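Notes from the open day at the Lundden textile mill, March

The mill at Lundden opens to the public twice a year. I went to the spring one, which runs from 9 a.m. to 4 p.m. Entry is free, but you need a ticket from the town website, and the one I printed was number 1063. Parking is in the field across the road. Wear shoes you don't mind getting muddy.

## Getting there

I took the train to Bendley and the bus from there. The bus takes 40 minutes and stops at the mill gate. Coming back, the last one leaves at 5:10 p.m., and it was full. If you drive, ignore the first brown sign after the river, which sends you to the old dye works. That building is closed.

## The weaving shed

Tours start in the weaving shed. They hand out ear plugs at the door and you need them. Only 2 of the old looms were running when my group went through, both making plain cotton cloth in a narrow width. The guide stopped one so we could look at the shuttle and then started it again. Loom 3718, the last one the mill bought before it went over to modern machines, stands by the far wall with its maker's plate polished.

The modern side is behind glass. It is faster and much quieter, and there is less to see. Most of the sheeting the mill sells comes from there, under the Drustden name.

## Finishing and bedding

After weaving, the cloth is washed, singed, and dyed or left natural. We saw the rolls but not the vats, as that part of the building is off limits to visitors. The guide passed around samples before and after finishing. The unfinished cloth felt stiff and a little greasy.

The colors in the bedding line are mostly quiet ones. Beige sells best, according to the guide, and dark blue is second. None of the cotton sheets are treated against wrinkles, so they crease as soon as they are used.
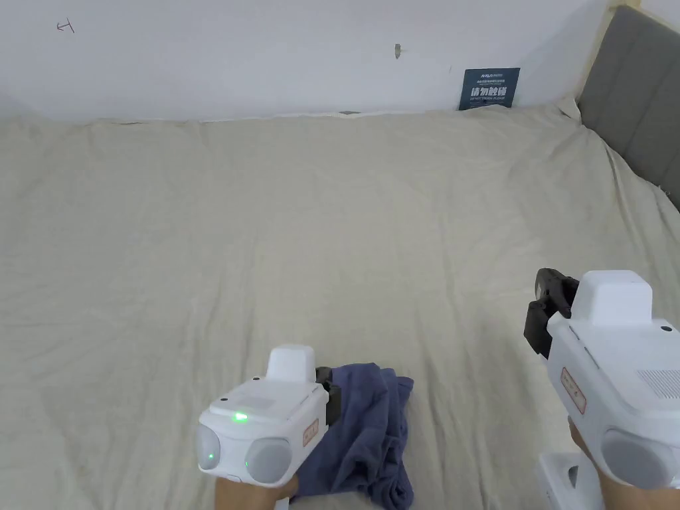 ## The shop and the cafe

The shop is in the old counting house. Seconds are on the ground floor and full-price stock is upstairs. Check the seconds over before you pay, because they can't be returned. I bought a flat sheet with a crooked hem and two pillowcases with nothing wrong that I could find. There was also a table of Cai towels, a thinner waffle weave that the mill makes for hotels.

The cafe does soup, rolls and cake. The line was long at noon and gone by 1:30.

## Practical points

- The tour takes an hour and a quarter, with no seats until the end.
- The stairs to the sample room are steep. There is an elevator, but you have to ask for it.
- Dogs are allowed in the yard only.
- The next open day is in the fall, and tickets go up on the website a month ahead.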